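Fingertip speed limit near people, and who signs off on it?

wendelus_lab
Posted 2021-03-05
We run a five-finger hand on a small arm in a shared room. The house rule says 300 mm/s max when anyone is inside the tape line, and 80 mm/s when the fingers are closing. My lead wants one number for everything. What do other labs use, and is it written down anywhere new people will read it?

gripforce
We have one number, 115 mm/s, and it covers arm and fingers. People remember one number. Two numbers means somebody applies the wrong one.

N. Roy
I disagree with gripforce. A slow arm with a fast thumb can still pinch. The arm and the hand are separate hazards and should be listed that way in the risk assessment. Speed is also only part of it. You need a force limit for the pinch points, measured at the fingertip, with the tips you plan to run. Change the tips, measure again.

gripforce
Fine on paper. How many small labs own a force gauge that fits between a finger and a thumb?

N. Roy
We borrowed one from Liyanage for an afternoon. If you can't measure it, keep people out while it's powered.

simito_tech
Our sheet at Simito has 12 lines and it hangs next to the e-stop. Mode selector, speed, force, who holds the key. Anything longer got skipped. The original document was very thorough and I don't think anyone opened it twice.

wendelus_lab
simito_tech, does your sheet have anything on inspection? Ours says "check hand before use" and that's it.

simito_tech
Yes, three lines of the 12. Power off, look at each joint for gaps or play, wipe the tips and look for cuts. Initial it. Takes a couple of minutes.

S. Siriwardena
Adding to the inspection point. We go finger by finger, leftmost first, and look at the seams in the metal segments where they meet the black joint caps. Then the tips. Same type of hand as in this view from the wrist:
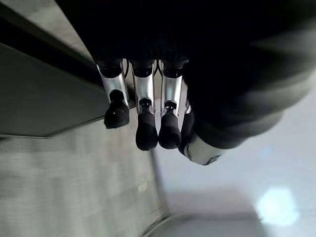 Photo: Sabina Siriwardena / Surville

From this angle the fourth finger is mostly hidden behind the third, and the thumb is out of focus. So our rule is that a wrist camera view doesn't count as an inspection. You walk over and look, with power off.

gripforce
Seems strict. We do the daily check on camera and a hands-on one once a week.

S. Siriwardena
Our call was that you can't initial a finger you didn't see. If you add a second camera that covers the thumb side, you might argue it.

N. Roy
Agree with Sabina. I'd write down the lighting too. Shiny segments throw reflections and it's easy to miss a hairline.

wendelus_lab
Thanks all. I'm keeping two speeds for now, adding the three inspection lines, and asking about a gauge. Still no answer on who signs off. Right now it's whoever set up the run.

simito_tech
With us it's anyone except the person who set up the run.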